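Section 4: Hanging the pendant lamps

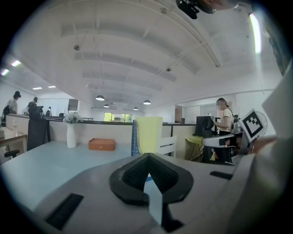 Read this section through before you open any of the lamp boxes. It covers Clevier dome pendants hung in open-plan rooms. For ceiling panels and strip lights, see the Peltorby supplement, form 421.

CAUTION: Turn off power to the lighting circuit at the breaker panel and check the wires with a tester. A wall switch does not make the circuit safe. If local rules call for a licensed electrician, have one do the wiring.

Before you start

Each box holds one shade, one canopy, one ceiling plate, a cord and a bag of screws. Bulbs are sold separately. You will also need a stepladder, a tape measure, a pencil, a screwdriver and a wire stripper. Fasteners for concrete are not included.

Marking the positions

1. Lay out the desks first, or tape their outlines on the floor.

2. Mark the lamp centers on the floor, then carry them up to the ceiling with a plumb line or a laser.

3. In a room with deep beams, choose either the beam faces or the bays between them and stay with that choice for the whole row. Mixing the two makes the cord lengths hard to match.

4. Keep each shade at least 12 inches from other fixtures, suspension wires and window frames.

Fitting the ceiling plate

5. Hold the plate over the mark and pencil in the screw holes.

6. Drill the holes and fasten the plate. It should not move when you pull down on it by hand.

7. Pass the supply wires through the center opening. Leave 6 inches of free wire.

NOTE: Do not fasten the plate to ceiling tile or to the housing of another light.

Setting the cord

8. Loosen the cord grip inside the canopy and pull the cord through until the shade hangs at the height you want. Over a walkway, the lower rim must be at least 89 inches from the floor.

9. Tighten the grip, then check the height again with the shade in place. The cord settles a little under the weight.

10. Trim the extra cord, leaving enough to reach the terminals.

Wiring and closing up

11. Connect ground to ground, white to white and black to black.

12. Fold the wires into the canopy, slide it up to the plate and tighten both side screws.

13. Fit the bulb, restore power and test.

CAUTION: Do not use a bulb above the wattage printed inside the shade. Let bulbs cool before you change them.

Replacement cords and cord grips are listed under part number 3290.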